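The Guest Room Basket at Jerngate: Brush and Cup
Posted in Small Things, Friday

Every January I go through the guest rooms at Jerngate and decide which of the little things have earned another year and which ought to move on. We started with 5 rooms and a drawer of mismatched combs, and I'm pleased to say we have come a good way since then! This year I wanted one proper hairbrush and one cup for each washstand, something cheerful enough that people would pick them up and use them. It took me most of the autumn to choose (I do go on about these things, as my family will tell you), and I finally settled on a pair that look nicer together than I had any right to expect. A white covering over the old table was all the styling they got.
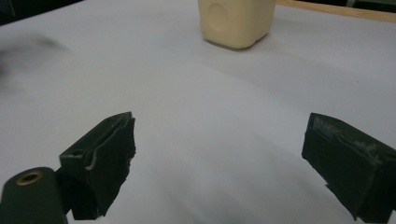 The cream cup, set well back on the white. I love that soft, pale color.

The cup came from Belenetti, a small pottery shop I have been visiting for longer than I care to admit. I went in for a plain white tumbler and came out with cheese. It has the dimples and everything, and the corners are rounded so it feels friendly in the hand. I had a moment of doubt on the drive home - would grown people want to rinse their teeth out of a piece of cheese? - but my first guests were delighted with it, and one of them asked to take hers down to breakfast for her orange juice.

The brush took more looking. I tried 2 with nylon bristles, and both of them snagged, and then I found a wooden one at Braven with wooden pins as well, a good reddish brown with a bit of shine to it. The handle is slim and smooth
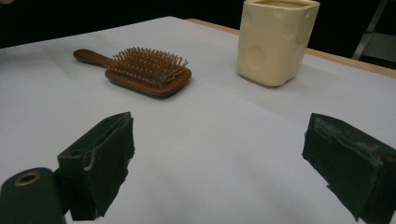

and it suits my own hair, which is thick and has opinions, far better than anything I have owned before. A wooden brush does ask for a little care. I pull the loose hair out with a comb after every stay, wipe the pins with a barely damp cloth, and lay the brush face down on a towel overnight. Please don't soak it! I ruined a lovely old one of my mother's that way, and I still feel bad about it.

I'm planning to put a little dish of Hajji soap next to each pair, the kind with orange peel in it, and then I think the washstands will be finished, at least until I see something else I like.

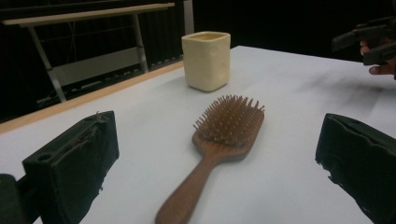
Marigold Lane wrote in to say that she has used a wooden-pin brush for years and rubs a single drop of oil into the handle every spring, which keeps the wood from going dull. She also wanted to know whether the cheese cup would do for toothbrushes, or if they'd tip it over.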